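作業台の金属トレーの手入れについて、連投でまとめます。自分用の記録を兼ねます。

1/
対象は灰色の長方形の金属トレー。木の天板の上に置きっぱなしで使っている。底は平ら、壁は内側に傾斜。積み木や棒材のような小物を一時的に入れておく用途。去年の8月に台ごと引き継いだもので、前の履歴は不明。

2/
先に結論。底の擦り傷は放置でよい。壁の塗膜の剥がれは放置しないほうがよい。理由は後述。

3/
底面の傷は淡い色の線状のものが大半で、爪を立てても引っかからない。引っかかるものだけ油性ペンで印を付けて数えたら16本あった。木の小片を滑らせて出し入れする程度なら、この深さは機能に影響しない。

4/
しみは別。まだらに広がっていて、拭いても輪郭が残る。中性洗剤を薄めて布で拭く、水拭き、乾拭きの順で2回やった。薄くはなったが消えてはいない。これ以上は研磨になるので止めた。

5/
奥の壁。上半分には白っぽい被膜が残り、下のほうは広い範囲で濃い灰色の地が出ている。境目は直線にならず、ぎざぎざに欠けている。 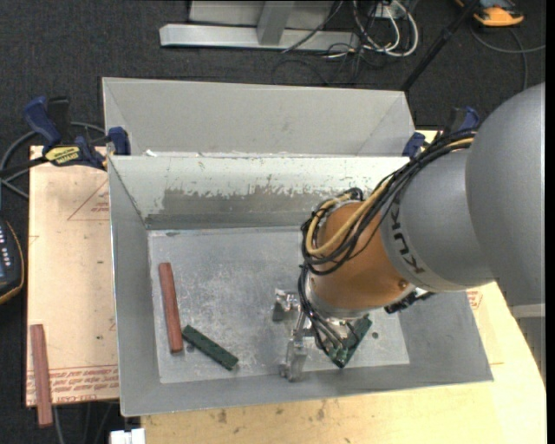

6/ 剥がれの境目の処理
浮いた縁だけを落とす。やり方は次のとおり。
・樹脂のヘラを壁に寝かせて当て、上から下へ動かす
・浮いていない被膜には力をかけない
・落ちた片はその都度、粘着テープで取る
・金属のスクレーパーは使わない。地に新しい傷が入る

7/
テープで取るのは、片が小物に付くのを避けるため。特に深緑の直方体のブロックは暗い色なので、白い片が乗ると目立つ。刷毛で掃くと隅に溜まって、後から出てくる。

8/
縁を落としたあと、境目を番手80の紙で均そうとして失敗した。粗すぎる。残っていた被膜まで持っていかれて、剥がれが上に広がった。均すならもっと細かい番手から始めること。自分の場合はここで紙やすりをやめて、ヘラだけに戻した。

9/
再塗装はしていない。Venckusの金属用下塗りを買ってはあるが、未開封。斜面に塗って小物が当たり続ければ同じ場所からまた剥がれると見ている。やるなら全面剥離が前提で、半日では終わらない。

10/
中に入れる物の話。細長い赤茶色の棒は壁に立てかけず、底に寝かせる。立てかけると先端が被膜の同じ所に当たる。傾斜のある壁では棒が滑るので、当たる範囲も広がる。

11/
ブロックは角が効く。平らに置けば底に負担はないが、角から落とすと点状の跡が付く。高さを抑えて置くだけでだいぶ違う。重ねて山にしない。崩れたときに角から落ちる。

12/
天板の側。トレーと木の間に細かい粉が入る。持ち上げずに引きずると、その粉で木のほうに傷が付く。移動は必ず持ち上げて行う。自分は木曜の朝に一度持ち上げて、天板とトレーの裏を両方拭いている。

13/
滑り止めのシートも試した。Susexの薄いもの。トレーは動かなくなったが、拭いたあとの水気がシートの下に残り、木に輪じみが出かけたので外した。敷くなら、拭くたびに剥がして乾かす必要がある。その手間をかけるなら無しでよい。

14/
洗浄剤について質問が来そうなので書いておく。アルコール濃度99の無水タイプを被膜の端で試したところ、布に白い色が移った。塗料の種類が分からないうちは使わないほうが安全。中性洗剤なら色移りはなかった。

15/
Jinlong Zouさんから「底に樹脂板を敷けば全部解決では」との指摘。傷の面ではそのとおり。ただ板の厚み分だけ浅くなるのと、板の縁の隙間に粉が溜まる。底の傷を許容するなら不要、というのが今のところの判断。

16/
壁のほうに薄い板を当てる案は未検証。傾斜に沿わせて固定する方法がまだ決まっていない。両面テープは剥がすときに残りの被膜ごと取れる可能性が高い。上の縁に引っかける形なら穴も接着も要らないので、次に試すならこれ。

17/
現状の手順の要約。
毎回:小物を出す、乾拭き、粉をテープで取る。
週1回:中性洗剤、水拭き、乾拭き、天板と裏面。
随時:浮いた縁をヘラで落とす。
剥がれの上端には鉛筆で薄く印を付けてある。位置が動いていたら、このスレッドの下に追記する。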